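Tivard-Vaisselle, démonstrations simulées de manipulation en cuisine

Version 2, 21 février 2019
Contact : Lanying Meng (scènes et collecte), Gebhard Mösli (conversion, relecture)

Contenu

Le jeu contient 400 démonstrations téléopérées dans des cuisines simulées. Chaque démonstration correspond à une consigne courte, en français, et à une suite d'observations et d'actions enregistrées au même pas de temps. Les tâches portent sur la vaisselle et sur quelques aliments : saisir une assiette par le bord, la redresser, la déplacer le long du plan de travail, dégager un légume placé derrière.

La version 1 comptait 206 démonstrations. Elles sont toutes reprises, avec des consignes réécrites quand l'ancienne formulation était ambiguë (« pousser » et « déplacer » étaient employés l'un pour l'autre).

Collecte

Les démonstrations ont été enregistrées dans le simulateur Relline, par deux opérateurs, avec une manette à six degrés de liberté. L'opérateur voit le rendu de la caméra du poignet et une vue d'ensemble. Seule la caméra du poignet est distribuée ; la vue d'ensemble était réservée au pilotage et n'a pas été conservée.

Un essai est gardé si l'objet visé se trouve dans la zone d'arrivée à la fin et si la pince est ouverte. Les hésitations et les reprises en cours de route sont laissées telles quelles. Nous n'avons pas lissé les trajectoires.

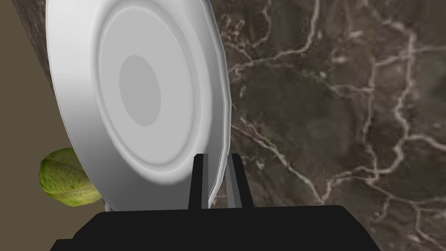

Les textures de plan de travail et les couleurs de mur sont tirées au sort au début de chaque épisode. La position des objets l'est aussi, dans une zone fixée par tâche. La géométrie des objets ne change pas d'un épisode à l'autre.

Format

Un dossier par épisode, numéroté à partir de zéro. Chaque dossier contient :

obs/ — images du poignet, PNG
etat.csv — positions articulaires et ouverture de la pince
actions.csv — commandes envoyées, même nombre de lignes que etat.csv
consigne.txt — une ligne, UTF-8

Le découpage proposé est dans split.json : 300 épisodes pour l'entraînement, le reste pour l'évaluation. Merci de le conserver si vous publiez des résultats comparatifs.

Limites connues

Les maillages sont simplifiés et les contacts sur le bord des assiettes restent approximatifs. Il arrive que la pièce glisse ou pivote entre les doigts d'une façon peu réaliste. Les occultations sont fréquentes en vue poignet — une grande assiette peut masquer l'objet suivant pendant une bonne partie de l'épisode. Aucun transfert vers un bras réel n'a été évalué.

Le script de conversion vers le format Tremero est dans outils/. Il ne gère pas encore les épisodes de la version 1 dans leur ancien format ; utiliser ceux de la version 2.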